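Cushions and cushion covers: washing, filling, putting back

In our house the cushions work harder than the sofa. They go behind the back, under the knees, on the floor when guests come, and sometimes under a laptop. I have written down how I take care of them, because three friends asked me the same questions in one month. Most of it I learned from my mother and some of it from mistakes with a red cover, about which you will read further down.

Before you wash

Take the cover off if it comes off. This sounds too simple, but many people put the whole cushion in the machine and then wait half a week until the middle is dry. Feel along all four seams. A zipper is often hidden under a small fold of fabric, and on some covers the little pull is missing, so you only find the teeth. If the pull is missing, put a paper clip through the slider and it will open.

Read the tag. If the tag is faded, wash cold and do not use the dryer. Close the zipper again before washing, when the cover is already inside out. An open zipper catches on other things, and I lost a good pillowcase this way.

Shake the cover outside, inside out, and brush the corners with an old toothbrush. Crumbs and dust from the filling collect there, and when they get wet they become a gray paste which is hard to remove.

Soft and felt-like fabrics

Fine knits and anything that feels like felt should be washed with little movement. I use the wool program, or I put 4 liters of cool water in a basin with a small spoon of mild detergent, press the cover down some times and leave it alone for 5 minutes. Do not rub. Rubbing makes small balls on the surface, and where you rubbed a stain the color can become lighter than the rest.

To take the water out, roll the cover in a towel and press with your hands. Never twist. Dry it flat, away from the sun if the color is strong. Blue and green tones lose their color faster than you think on a balcony in May.

For the red cover: I washed it together with four cream ones. Now I have five pink ones. Wash a new strong color alone the first two times.

How much filling

A cushion that is flat in the corners but round in the middle has not enough filling, or the filling has moved. Weigh it if you have a kitchen scale. My square ones, the Hovby size, came with 500 grams of fiber, and after two years I found that one of them felt much better with 545. So it is only a small handful more, and it makes a difference – do not buy a whole new insert before you try this.

Open the seam of the insert for the width of your hand, pull the old filling apart with your fingers until it is airy, and push the new filling first in the corners. The middle comes last. Close with small stitches. I use the Dosport fiber, sold in bags at the market hall, but any washable fiber will do the same work.

If you have feather inserts, do not open them in the kitchen. Do it in the bathtub, with the window closed.

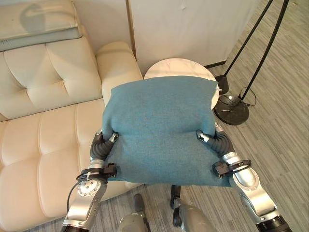
Page last changed: May

Bringing back the shape

Take hold of the cushion on the left and on the right and press toward the middle, so that it bulges, then let go. Turn it a quarter and do the same again. With a teal cushion like this one, in a soft fabric, pressing from the sides is kinder to the surface than hitting it with the flat hand, which leaves marks in the pile. Hold it by the sides and not by a corner. A tag or a zipper pull at the corner is a tempting handle, but the seam there is weak and will open with time.

If one side stays lumpy, put the cushion on a table and work the lump out with your thumbs, through the cover, from the middle to the edge.

Where to put them on a tufted sofa

On a cream leather sofa with deep tufting, the panels are already thick, and a very full cushion slides forward. A softer one stays better in its place. A knitted or felt-like cover also holds on leather more than a shiny one does. I put the strong color at one end of the sofa and leave the rest plain, but this is my taste.

Be careful with new dark covers on light leather. The color can go over to the leather when somebody sits against it with a damp shirt. Test first: rub the cover with a damp white cloth. If the cloth takes color, wash the cover once more before it goes on the sofa.

Clean the tufting lines when the cushions are away for washing. Use a soft dry brush, then the vacuum cleaner with the brush head on low power. For the leather a cloth that is only a little damp is enough. I tried the Prenano leather cream and found it too greasy for every day, so I use it twice a year, and I keep the cushions away until the next morning.

Storing the extra ones

I keep the winter covers folded in a cotton bag, with a piece of cedar wood. The inserts lie flat on the top shelf, not more than three on each other. Vacuum bags save space, but fiber that was pressed for a whole summer needs two days to rise, and feathers suffer more.

My oldest insert comes from a Maurya cushion whose cover is gone since long ago. It has been opened and filled again four times, and it is now under the cat.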